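What's a trading card checklist?

So you got a pack of cards. Cool! But how do you know what's missing? You need a checklist.

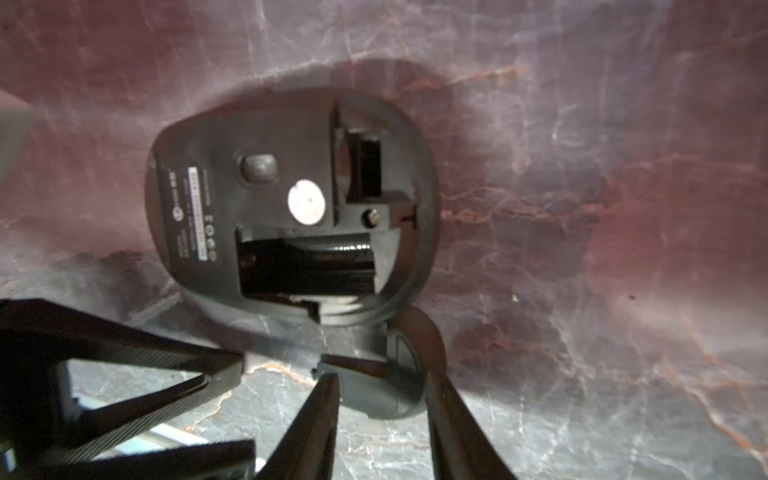

Tillow Junior Card Club

A checklist is a list of every card in a set. The Duda space set has 378. Tick them off as you go — pencil is best.
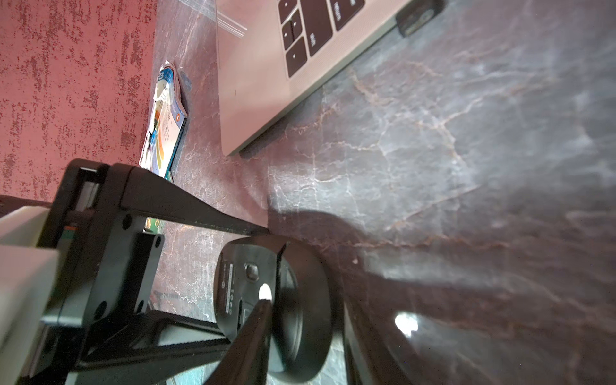
Some cards are rarer then others. Those are called inserts. Too many for paper? Type your list up on a laptop and grab the mouse to sort it by number or colour.

Look for the little number on the back.

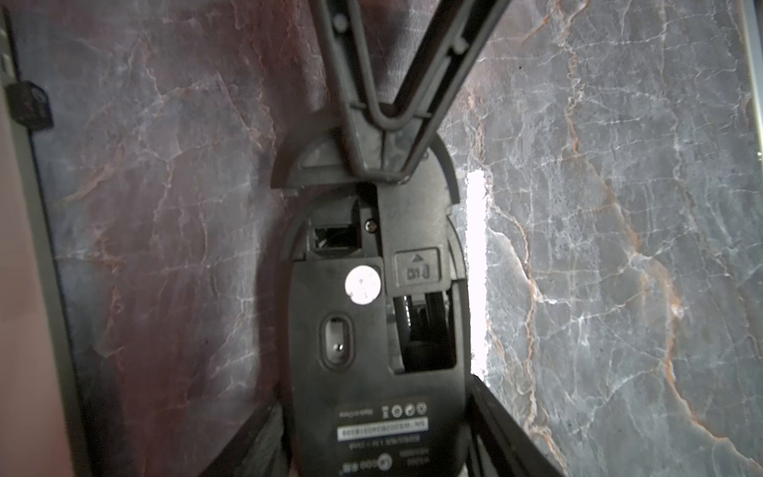 Mouse, underside up close

Got doubles? Swap them! Two Prarent commons for one shiny is a fair trade, mostly. Ask first. Keep your favourites in sleeves. 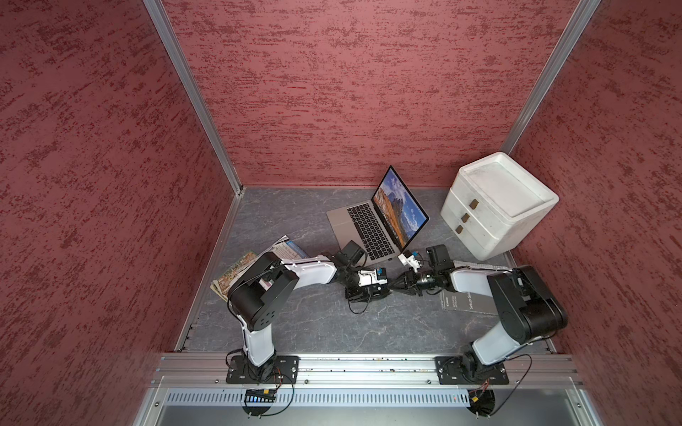 Laptop open, mountains on the screen

Next swap is in June. Bring your list.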